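家用手动工具的保养与存放指引

一、适用范围

本指引由Prikdale公共工具室编写，供借用工具的居民及各分室值班人员参照使用，内容限于螺丝刀、扳手、钳子、锤子、手锯等不带电源的手动工具。电动工具、气动工具及测量仪器的保养另有规定，不在本文范围之内。

凡在Prikdale及Riltitley分室办理借用手续者，归还前应按第三节完成基本清洁。自备工具的居民亦可照此办理，所需材料在一般五金店均可购得。

二、准备事项

开始之前，请备齐下列物品：

干棉布两块，一块用于擦拭，一块用于上油；
旧牙刷或软毛刷一把；
中性洗洁剂少许，以温水稀释；
轻质机油一小瓶；
细号钢丝绒一团；
平锉一把；
报纸或厚纸板若干，用于垫桌。

操作应在通风、光线充足的地方进行。桌面先铺好纸板，工具逐件摆开，彼此留出空隙。带刃口的工具一律刃口朝外，放在离操作者较远的一侧。有幼童的家庭，应待幼童离开后再行操作。

三、清洁

先用干布擦去浮尘和油泥。钳子的铰接处、扳手的调节蜗轮、手锯的齿缝容易积存碎屑，须用毛刷刷净，刷时将工具倾斜，使碎屑自然落下。

手柄如有汗渍或油污，可用布蘸取稀释后的洗洁剂擦拭，再用清水拧干的布擦一遍，最后用干布擦干。木柄不得浸泡在水中。塑料手柄不宜使用稀料、丙酮或汽油，此类溶剂可使表面发白、发黏，严重时产生裂纹。

金属部分沾水后应立即擦干，并在室温下晾放一段时间，再进行下一步。Riltitley分室曾统计过一批因锈蚀报废的工具，共54件，其中多数在归还时仍带有水迹。

四、除锈

锈迹较浅时，用细号钢丝绒蘸少量机油，沿金属的长度方向来回擦拭，至锈色消失为止，随后用干布擦净残留的粉末。擦拭时用力应均匀，避免在同一处反复打磨。

锈迹较深、已形成锈坑的，可将金属部分浸入白醋中，浸泡数小时后取出，用毛刷刷洗，再用清水冲净并彻底擦干。浸泡期间应不时查看，不得整夜放置后不予过问。带镀层的工具不适用浸醋法，醋液会损伤镀层边缘，使其成片脱落。

锈蚀已影响受力的工具，例如扳手开口变形、锤头与柄连接处锈穿，应停止使用。属于公共工具室的，请在归还单上注明，由值班人员处理，借用人不必自行修复。

五、螺丝刀的检查与修整

螺丝刀是借用次数最多的一类工具，也最容易因使用不当而损坏。检查时应依次查看刀头、刀杆和手柄。

一字刀头的端面应平直，两侧棱角分明。端面磨圆后，旋拧时容易滑出槽口，既损伤螺钉，也可能伤手。轻度磨圆的，可用平锉修整：将螺丝刀竖直夹稳，平锉与端面保持90度，只向前推，回程时提起，推数次后查看一次。十字刀头磨损后不宜自行修锉，应予更换。

刀杆应当笔直。将其放在平整的玻璃板上滚动，如有明显跳动，说明刀杆已弯曲，此类螺丝刀不得再用于受力作业，也不得敲直后继续使用。 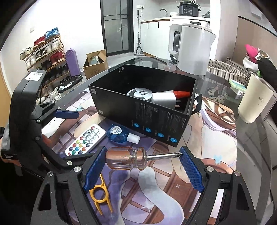
Gualtiero Valentini来信提出，文中只讲刀头和刀杆，对手柄说得太少。他认为手柄与刀杆的结合处才是最该查的地方，做法是一手握柄、一手用布裹住刀杆，朝相反方向轻轻扭转，稍有松动即不可再用；他还建议把这一步放在检查刀头之前，免得修好了刀头才发现整把都要报废。

上述意见经研究予以采纳。自本版起，螺丝刀的检查顺序改为先手柄、次刀杆、后刀头。手柄如有贯穿裂纹，或与刀杆之间出现相对转动，一律停止使用。不得用胶带缠绕或胶水填补后重新投入借用。

另须重申，螺丝刀不得代替凿子、撬棍或冲子使用，不得以锤敲击手柄末端。手柄末端专门配有金属击打帽的型号除外，但也应以制造者的说明为准。

六、上油

清洁和除锈完成后，金属表面应涂一层薄油。将两三滴机油滴在布上，均匀抹过金属部分，再用干布轻擦一遍，以手指触摸不沾油为宜。油层过厚会吸附灰尘，反而加快磨损。

钳子和剪刀的铰接处可直接滴油一滴，反复开合数次，使油渗入，再擦去溢出的部分。活动扳手的蜗轮同样处理。

木柄工具每年可用亚麻籽油擦拭一次，擦后静置，待油吸收后抹去余油。用过的油布有自燃的危险，应平摊在室外晾干，或浸水后装入密闭的金属容器，不得揉成团丢入垃圾桶。

七、存放

存放处应干燥、避光，远离暖气片和水管。工具挂放优于堆放；确需放入箱内的，应按大小分层，重的在下，轻的在上，刃口套好护套。

箱内可放置干燥剂一至两包。进入6月后空气湿度上升，干燥剂宜每月更换一次。箱盖合上之前，应确认所有工具均已擦干。

各分室的工具架采用统一编号，由1号至99号，借用人归还时应将工具放回原编号位置。Quartey路分室因场地较小，归还的工具统一交至柜台，由值班人员归位。

八、借用与归还

每次借用期限为7天，可续借一次。续借应在到期之前到原分室办理。逾期未还的，暂停借用资格，至归还之日恢复。

归还时，值班人员将当面检查下列各项：

工具是否齐全，编号是否相符；
表面是否清洁，有无水迹；
刃口、刀头有无新增损伤；
手柄是否牢固。

正常使用造成的磨损，借用人不承担费用。因用途不当造成的损坏，例如以螺丝刀撬物致刀杆弯曲，按《Hisex工具借用办法》的有关条款办理。借用人对检查结果有异议的，可当场提出，并由双方在归还单上签注意见。

九、附则

本指引与各分室张贴的简要说明如有不一致，以本指引为准。居民对内容有修改意见的，可书面投递至任一分室的意见箱，来信请写明所涉章节。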